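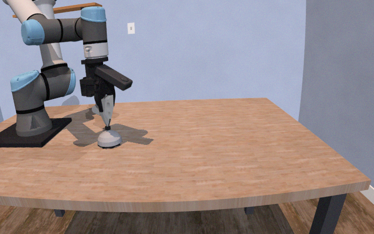 Big wood table, blue walls.

Thread: Blue walls with a wood table, yes or no?

gunnel_o
So we finally have a dining room at the new place in Haugland, and my husband and I can't agree on the walls. I want a light periwinkle with one wall in a darker blue-grey. He says blue next to a lot of wood looks like a dentist's office from 1985. The table is staying no matter what, it was my grandmother's and it took four people to get it up the stairs. Talk me into it or out of it?

pinetarpete
Out of it! We had a periwinkle kitchen in our old house and every evening it went purple on us. Lovely at noon, grape soda by dinner. Warm white and be done.

Bundgaard_T
Depends on your bulbs, Pete. I bet you had the really yellow ones. I painted our den almost the same color in February and it stays blue all night long. My wife hated it for a week and now she wants the hallway done too.

pinetarpete
They were normal bulbs, Þröstur. It was purple. I have witnesses.

marshmallow_fern
I like the two blues but I'd put the dark one on the short wall, or the room's going to feel like a shoebox. Also get the sample pots and paint big squares, like poster size (those little cards are useless). I went through 56 bucks of samples and I'd do it again, because the one I loved on the card was awful by our window.

gunnel_o
The dark one would be on the short wall, on the right as you walk in. Window faces north, which I should have said at the start, sorry!

pinetarpete
North?? Then double no. It'll be freezing in there.

Bundgaard_T
Disagree again, ha. A big wood table warms up a room plenty. Go eggshell, though, flat paint shows every chair bump.

marshmallow_fern
Agree on eggshell. What color is the trim?

gunnel_o
Cream, kind of yellowy. He won't let me touch that either. Going to get three sample pots tonight and I'll report back.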